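So I finally had my day in court. Well, my morning. Well, eleven minutes of a morning, after a very long sit on a bench that I'm pretty sure came out of a church.

If you've been reading here a while you know about the bike. If you haven't: last October someone took my bike from behind the bakery on Maglaya Street, in broad daylight, while I was inside buying rolls. It was a green Travus with a dented front fender and a bell shaped like a ladybug, and I'd saved up for it for ages. It cost me 2000 dollars new (yes, I know, my brother has already made the face). I had locked it. The lock was still there when I came out, lying on the ground all neat and closed, like it was waiting for a different bike.

I called the non-emergency line and was told I could file online, and I did, and I got an email with a case number and a paragraph saying that most property cases are closed without further contact. Which, fair enough. I cried a little in the parking lot, ate two of the rolls, and walked home.

Then in the spring I got a call from an officer over in Umden. They'd stopped a guy riding at night with no light, and he'd tried to tell them the bike was his, and when they asked him what kind it was he said "mountain." It is so very much not a mountain bike! They ran the serial number and my name came up, because the one organized thing I've done in my adult life is write down that serial number. Please go write down yours. I'll wait.

I thought that would be the end of it. I'd drive over, sign a form, put the bike in the trunk with a bungee cord. Nope - it was evidence now. It had a tag on it and it lived in a room, and I could have it back when the case was finished. I asked when that would be and the officer laughed, in a nice way.
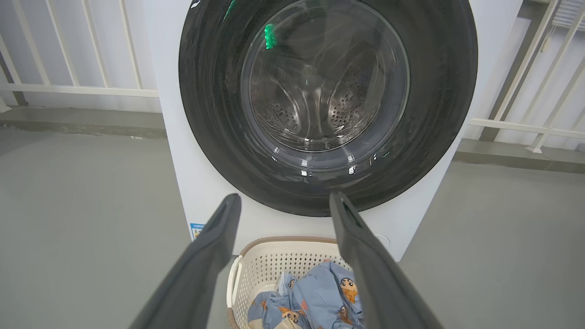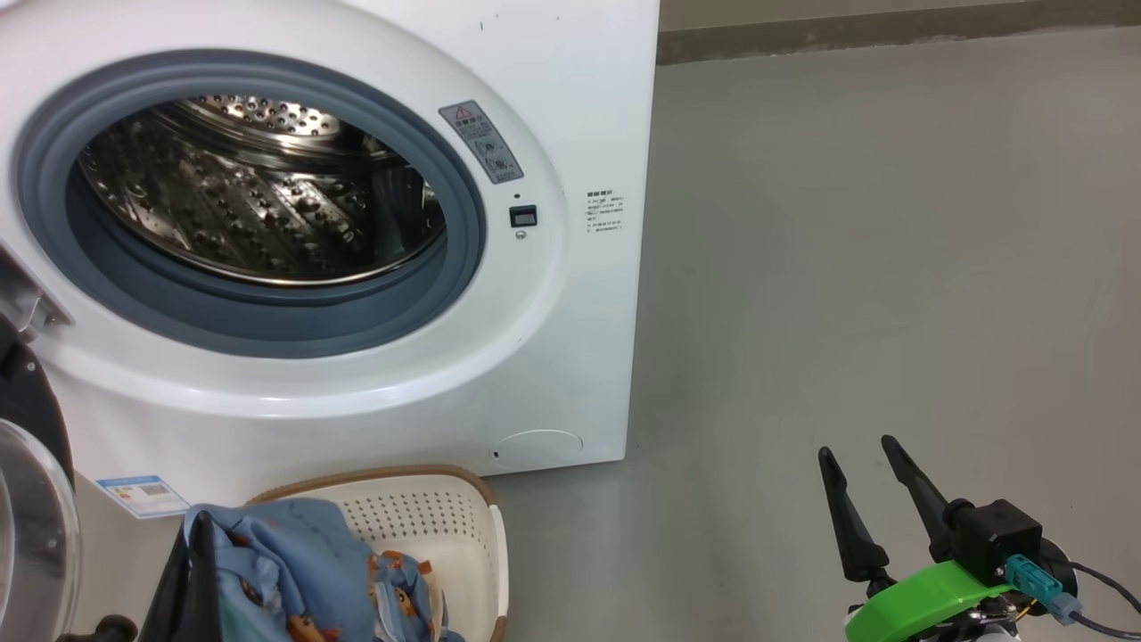
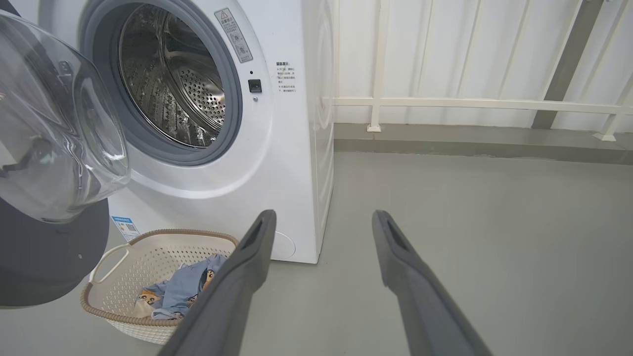 The washing machine at our place.

The case got moved twice. The first time I'd already taken the day off and was standing in the courthouse lobby in my good shoes when a clerk came out and read my name off a list of people who could go home. The second time they at least called me the evening before. By then I'd told this story to everyone at work, and people kept stopping me by the coffee maker to ask if he was in prison yet. He was not in prison. He was, as far as I could tell, living with his aunt.

The county gives you a victim advocate for this kind of thing, which I didn't know. Mine was called Mekdes Seyoum and I want to say in public that she was wonderful. She called before each date, she told me where to park (behind the library, the courthouse garage eats your ticket), and she explained what a plea was without making me feel like I should've known. I kept apologizing to her for it only being a bike. She said she'd had people apologize to her for much bigger things than that, and to stop it.

So. The actual day. The Rirudstead courthouse has one of those security lines where you put your bag in a tray, and I'd forgotten that I keep a tiny bike multitool on my keys, so that got taken away and put in an envelope, and I got a paper slip with the number 32 on it. Then upstairs, second floor, and the church bench. There was a whole list ahead of us. One man was there over a fence. A woman had been caught driving without a license and had, from what I could hear, driven herself to court. Her lawyer put his hand over his eyes for a good long moment.

When our case came up it went so fast I almost missed it. He pleaded guilty to having stolen property, not to the stealing, and Mekdes leaned over and whispered that this was normal when there's no one who saw him take it. He looked about twelve from the back. He was wearing a tie that somebody else had tied. The judge asked if I wanted to say anything and I'd written a whole page, front and back, with a bit in it about trust and small towns. I stood up and said "I'd just like the bike back, please." And sat down. My page is still in my coat.

He got probation, community service, and he has to pay me 200 dollars for the damage, in five payments. The first one came already, as a check from the county with no note or anything. I don't know how I feel about it. I was so mad at whoever did this for so many months, I had speeches going in the shower, and now when I try to get mad all I can picture is that tie. I asked Mekdes if people usually feel better afterward and she said some do and some just feel hungry. I was starving. I went and had pancakes.

The bike itself came home last week. The ladybug bell is gone, and somebody put on a different saddle that's weirdly more comfortable than mine was, so I'm keeping that. The back wheel wobbles and the chain is orange with rust. I've got it booked in at the shop and they said not to expect it before the end of the month.

I did get my multitool back from the envelope, by the way. I left, forgot it, got all the way to the library lot, and had to go back through the whole security line to hand them my slip.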